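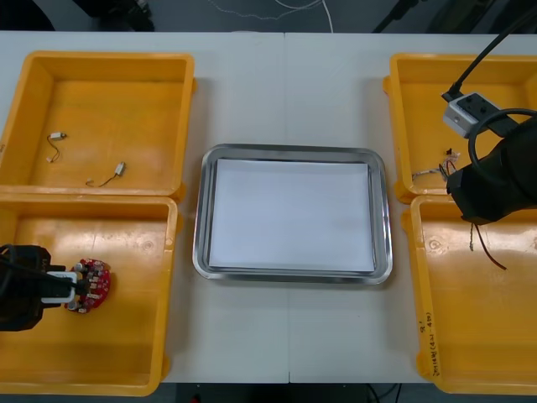
# Offside! The Rule Everybody Yells About

You're at a soccer game. Your team's striker gets the ball, runs at the goal, and smacks it right into the net. Everyone jumps up! Then a flag goes up on the side of the field, and the goal doesn't count. What happened?

The striker was offside. It sounds tricky, but you can learn it before halftime.

## Picture a sneaky striker

Imagine there was no offside rule at all. A striker could stand next to the other team's goalkeeper for the whole game, just waiting. Her teammates would kick the ball the length of the field (100 yards or more!) and she'd tap it in. Then the other team would do the same thing, and you'd have two crowds of players camped at the two ends with hardly anyone in the middle. Pretty boring soccer!

## So where can you stand?

Freeze the game at the exact moment your teammate touches or kicks the ball to you. Now check these:

- Are you in the other team's half?
- Are you closer to their goal line than the ball is?
- Are you closer to their goal line than the second-to-last defender?

If it's yes, yes, and yes, you're in an offside position. The goalkeeper counts as a defender here, so most of the time the "second-to-last defender" is the last player in front of the keeper. And if you're exactly level with that player, you're fine — level is onside.

Only the parts of you that can score a goal count. Your head, your body, and your feet all matter, but your hands and arms don't. You could be pointing way out in front and still be onside!
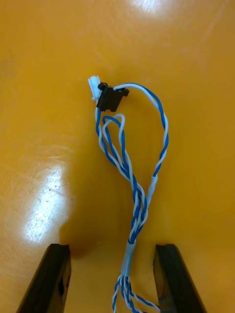 *Blue and white wires, twisted together.*

## Standing there isn't a crime

Lots of grown-ups forget this part. Being in an offside position is allowed. The referee only stops play if you join in, like by playing the ball or blocking the goalkeeper's view. If you're tying your shoe over by the corner flag, play on!

You also can't be offside straight from a throw-in, a goal kick, or a corner kick. Coach Rhonda Vachon of the Wustum under-nines loves this one. Her players stand way up the field at throw-ins, and some parent always shouts "Offside!" Nope!

## Try it yourself

Grab three friends and a ball. Godfrey is the goalkeeper, Dinesh is the defender, Lakmal passes, and you're the striker (use your own names, of course). Stay level with the defender, and take off running the second the ball is kicked. When you get the timing right you'll be zooming past the defender, totally onside, with just the keeper to beat — and it feels amazing!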